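2/6/24 · 동네 소식

지난주에 살짝 예고했던 플레블로(Plevlow) 건물 2층 공용 공부방 이야기, 드디어 씁니다! 어제 오후에 잠깐 올라가 봤다가 결국 두 시간 넘게 앉아 있다 왔어요. 새로 들어온 큰 책상이 궁금해서 간 건데, 앉아 보니까 일어나기가 싫더라고요.

먼저 바뀐 것부터요. 작년 10월까지만 해도 이 방에는 접이식 탁자들이 다닥다닥 붙어 있었죠. 다리 높이가 제각각이라 공책을 두 탁자에 걸쳐 놓으면 글씨가 꼭 삐뚤어졌고, 누가 지우개질만 해도 옆 사람 커피가 출렁거렸어요(제 흰 셔츠 한 벌이 그렇게 갔습니다). 그 탁자들은 이제 다 빠지고 널찍한 갈색 책상이 자리를 잡았어요. 책상은 스티캄우드(Stikamwood)라는 작은 목공소에서 중고로 들여왔다고 하고요. 새것은 아니라서 자잘하게 긁힌 자국이 있는데, 저는 오히려 그게 마음 편했어요. 반짝반짝한 새 책상이었으면 컵 하나 놓을 때도 눈치 봤을 거예요.

비용도 궁금하실 것 같아서 물어봤습니다. 입주자 모임에서 모은 돈이 2,906유로였고 책상과 운반비로 1,880유로가 나갔대요. 스탠드랑 책꽂이, 멀티탭 같은 자잘한 물건에 428유로를 썼고, 남은 돈은 의자 쪽으로 돌린다고 합니다. 의자는 아직 예전 것 그대로예요. 삐걱거리는 그 초록 의자, 네, 아직 있습니다. 먼저 가서 다른 의자를 차지하세요.

이번 일을 맡은 사람은 3층에 사는 조피에 폴라크(Žofie Polák) 씨예요. 제가 갔을 때 마침 창문 손잡이를 조이고 있어서 붙잡고 이것저것 여쭤봤어요. 제일 고민했던 건 책상을 벽에 붙일지 방 가운데 둘지였다고 하네요.

“벽에 붙이면 방은 넓어 보이는데, 다들 벽만 보고 앉게 되잖아요. 여기는 같이 쓰는 방이니까 서로 얼굴은 보여야죠.”

그래서 일단은 가운데로 정했고, 여름까지 써 보고 다시 이야기하기로 했답니다. 저는 가운데 찬성이에요. 다만 문 쪽 통로가 조금 좁아졌으니까 큰 가방 메고 들어오실 때는 조심하세요. 저는 나올 때 문틀에 팔꿈치를 찧었습니다.

책상 위 물건을 어떻게 할지도 말이 많았나 봐요. 예전에는 누가 두고 간 건지 모를 문제집이며 충전기가 늘 쌓여 있었는데, 이제는 책이랑 스탠드를 안쪽에 모아 두고 가운데는 비워 놓는 걸로 합의했대요. 저는 이게 제일 좋았어요. 지도 한 장을 쫙 펼쳐도 남을 자리가 생겼거든요! 예전에 진 레키(Jean Leckie) 씨가 바느질 모임을 하고 싶은데 천 펼칠 데가 없다고 하셨던 거 기억하시죠? 바로 연락드렸더니 다음 달부터 한번 해 보시겠대요. 우선 다섯 명까지 받고, 재봉틀은 시끄러울 수 있으니 손바느질만 하신다고 합니다. 관심 있으신 분은 복도 게시판에 이름을 적어 주세요. 저도 적었어요. 단추 하나 제대로 못 다는 사람인데 말이죠.

그리고 스탠드! 이 방 천장등이 해 지고 나면 영 침침했던 건 다들 아실 거예요. 그래서 파란색 스탠드를 하나 놓았는데, 색이 아주 산뜻해서 방에 들어서자마자 눈이 먼저 갑니다. 갓도 파랗고 받침도 파래요. 목이 가느다랗게 휘어 있고, 쓰지 않을 때는 줄을 받침에 감아 두기로 했답니다. 줄에 걸려 넘어진 사람이 작년에만 두 명이라(그중 한 명이 접니다) 이 규칙은 꼭 지켜 주시면 좋겠어요.

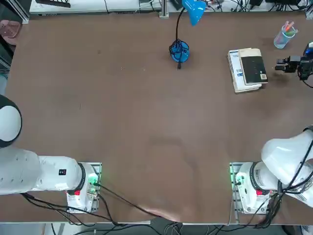 *2층 공부방의 갈색 책상. 안쪽에 파란 스탠드와 책이 모여 있다.*

아직 안 정해진 것도 있어요. 1층 투툴라(Tutula) 카페에서 음료를 사서 올라와도 되느냐는 건데, 조피에 씨는 뚜껑 있는 컵이면 괜찮다는 쪽이고 루카치(Lukáč) 제본소 분들은 종이를 펼쳐 놓고 일할 때가 많아서 물만 허용하자는 쪽이에요. 둘 다 이해가 가서 저는 말을 아꼈습니다. 사실은 카페라테를 들고 올라가고 싶어요.

이용 시간은 전과 똑같이 아침 아홉 시부터 저녁 여덟 시까지고, 열쇠는 우편함 옆 고리에 걸려 있어요. 마지막에 나가시는 분은 창문을 닫고 열쇠를 원래 자리에 걸어 주세요. 책꽂이에 꽂을 책도 조금씩 받고 있는데, 사전이나 요리책이 특히 부족하다고 해요. 전집은 자리가 없어서 사양한다고 하니 가져오시기 전에 조피에 씨에게 먼저 물어봐 주세요. 의자 소식은 들어오는 대로 또 올릴게요!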